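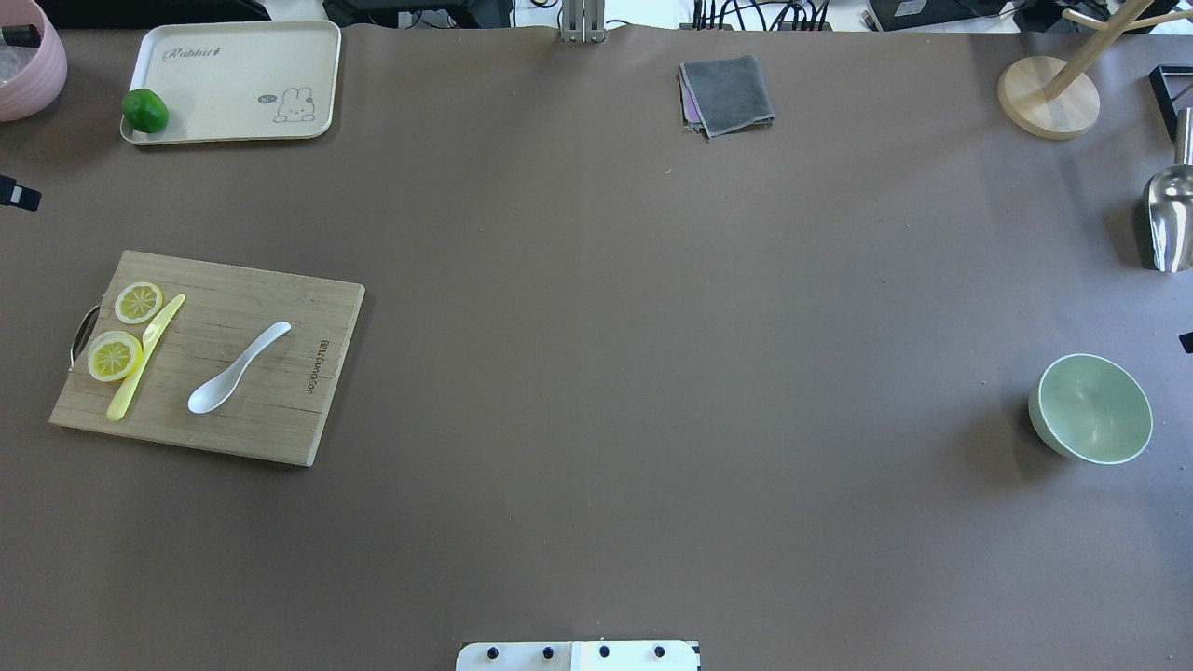
Print this page | E-mail this page

4. Adding your release to the Trirnier label archive

Please read the whole section before you upload the first track.

1. Log in with your label name and open "New release".
2. Type the artist and the album title as they stand on the sleeve.
3. Upload the tracks one by one, in playing order. The archive takes up to 20 tracks for one album.
4. Wait until each track shows a green mark – only then go to the next one.

Note: A live album needs also the name of the hall, for example "Podberg, Old Mill".

Caution: If you close the window during step 3, the upload is lost and you must start again from track one.

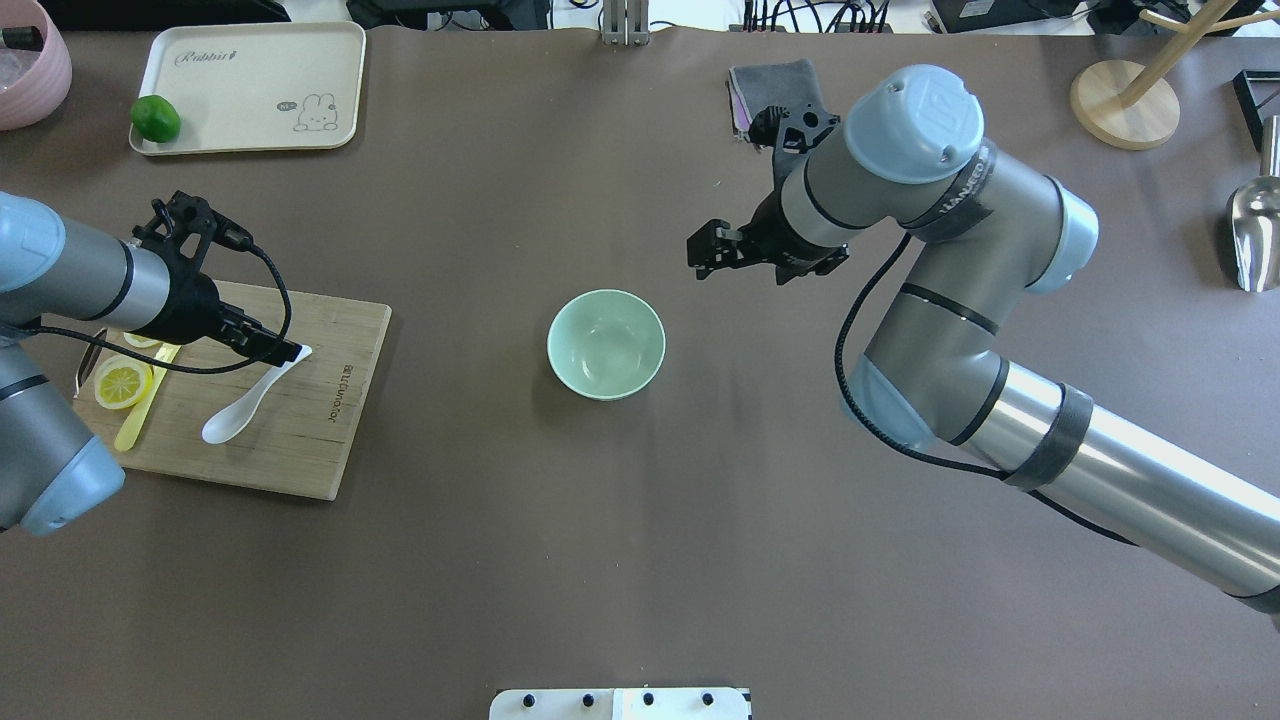
5. The cover picture must be square and not bigger than 9 MB. You may use a drawing or a photo. Lettering which already stands on an object, like the "BlueWooden" on the edge of the cutting board, stays readable only in the large cover – in the small one it disappears. Put the artist name in large letters, with 2 words in one line at most.

6. Choose the release date and press "Send to Retberg". Our office there checks every release within 5 working days.

Note: Releases sent in January can take longer.

Questions about this section: Rok Halilović, archive desk.

Print this page | E-mail this page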